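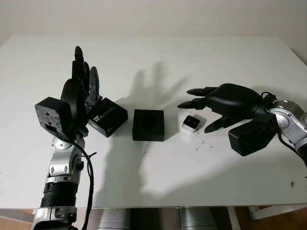 A black robotic hand held upright, fingers toward the ceiling.

Spare parts should have a price before you buy the machine

Lunuter publishes a 649-page service manual for its dishwashers, free to download. It lists every seal, pump and hinge by number. It lists no prices. To get one, an owner has to open a ticket, give a serial number and wait for a quote, which in my case took 8 days.

I think a price list for parts should be a condition of sale. A repair decision is a comparison of two costs, and the buyer can see only one of them. The new machine has a tag on it in every store window in Kistembridge. The drain pump does not.

The usual objection is that part prices change. So do the prices of the machines, and the stores manage to print those. Prunura, a smaller maker, posts its list each September and holds it for 12 months. The list has errors in it -- two of the door gaskets share a number -- but an owner can work from it.

A better objection is that a list invites comparison with copies. It does. Vahidi sells a pump that fits three Lunuter models, and I have one in my kitchen. The bearing is noisier than the original. I would have paid more for the original part if I had been told how much more.

The rule I would write is short. Any part named in the manual gets a price, posted where the manual is posted, with the date it was last changed. Labor can stay off the list. Rates vary by town, and plenty of owners will do the work themselves once they know what the pump costs.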